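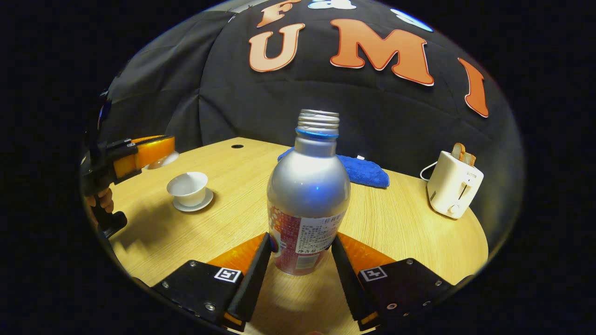
Call for Participants: The Hovach Street Supper Recipe Project

Do you cook something your grandmother cooked, or your uncle, or the neighbor who watched you after school? Would you be willing to make it with us and talk while you stir? We would love to have you!

Pladum is a small neighborhood food history group. Since March we have been collecting everyday recipes from people who live in Hovach or grew up there, and the collection now stands at 238. We have dumplings, pickles, three different fish stews that all claim to be the original, and a very good bread pudding made with hot dog buns. What we don't have yet is enough of the weeknight stuff, the food people made when they were tired and payday was a way off. That's what this next round is for.

We are looking for 30 home cooks. You do not need to be a good cook. You do not need a written recipe either, and if yours says things like "enough flour" or "until it looks right," even better, that's the fun part for us.

What you'd be doing

You'll come to the Stelmakh kitchen for one afternoon session, 1 p.m. to 4 p.m. You cook your dish at your own pace with one of our note takers beside you (they will also chop, peel and wash up if you ask). Afterward we sit down, eat it, and record a conversation about where the dish came from. A few weeks later we send you the typed-up recipe so you can fix anything we got wrong before it goes in the book.

We buy the groceries. Send us your list a week ahead, and tell us if a certain brand or a certain shop matters, because we know it sometimes does. Each cook receives $55 for the afternoon plus bus fare, and a copy of the book when it's printed.

Who can join

Anyone 18 or older with a tie to Hovach, however thin. Renters, people who moved away, people who arrived last year. You're welcome to bring a relative along, and pairs who disagree about the recipe are especially welcome. Sessions can be held in English, Spanish or Ukrainian. The kitchen is on the ground floor and has a low counter for anyone who prefers to cook sitting down.

How to sign up

Leave a note in the Pladum box at the Stotum bookstore, or stop by the Stelmakh kitchen any weekday morning and ask for Kavinda Karunaratne, who is putting the schedule together. Tell us your name, how to reach you, the dish, and who you learned it from. A couple of lines is plenty.

Please mention any food allergies when you write. We keep peanuts out of the kitchen on days when someone needs that.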